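# Talk notes - wrist camera only, no joint readings (20 min slot)

Slide 1. Title. Say thanks, say who did the work: Skye Ogilvie built the rig and collected most of the data. I did the training runs. Mention the code name Skasiten once so people can find the repo.

Slide 2. The question. Can a grasping policy do its job with one small camera at the wrist and nothing else? No overhead view, no force sensor, no joint angles fed to the network. Pause here. People usually ask about the gripper width, so answer it now: width is an output, never an input.

## Data

Slide 3. We recorded 1,033 demonstrations in May. All of them are teleoperated. Two rooms, named Prundov and Nisbet on the plots. We trained on Prundov and kept Nisbet for testing.

Slide 4. What goes into the network. Point out that the fingers take up the lower part of every image. Early on I cropped them out to save pixels, and the results got worse. The model uses the fingertips to judge where an object sits relative to the grip. Leave this one up for a bit, the marker is easy to see between the two pads, blue cap up.

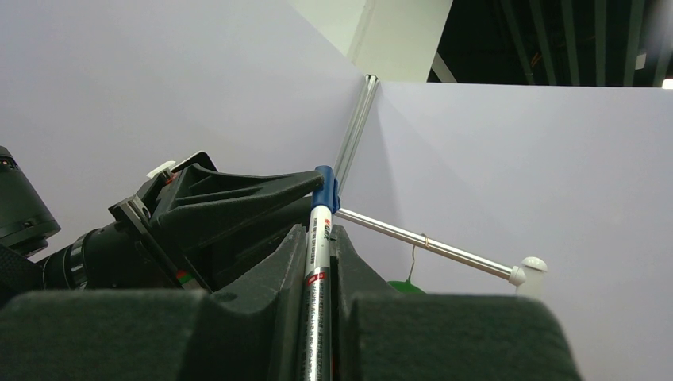 ## Method

Slide 5. Encoder, then a short history of frames, then an action chunk. Don't read the diagram out loud. Two things to say:

- The history is four frames. Longer histories trained fine but the arm got stuck more often near the grasp.
- We mask random patches of the background during training. The fingers and whatever is between them are never masked.

Slide 6. Why mask. Walls, posts and ceiling pipes show up behind the object all the time, and a model trained without masking picks up on them as landmarks. It then fails in a new room. Show the attention maps, unmasked first, then masked.

## Results

Slide 7. 400 test trials in the Nisbet room, split evenly between the two models. Unmasked model: 54 percent success. Masked model: 81 percent. Same weights across all objects, no tuning per object.

Slide 8. Failures. Thin upright objects are the hard ones - pens and markers mostly. The usual error is closing too early. Play the Skuselska clip if there is time, skip it if we are past minute 15.

Slide 9. Limits. One gripper type, one camera mount. We haven't tried it with the camera moved. Say so before someone asks.

Slide 10. Contact and repo link. Questions. Skye takes the hardware ones.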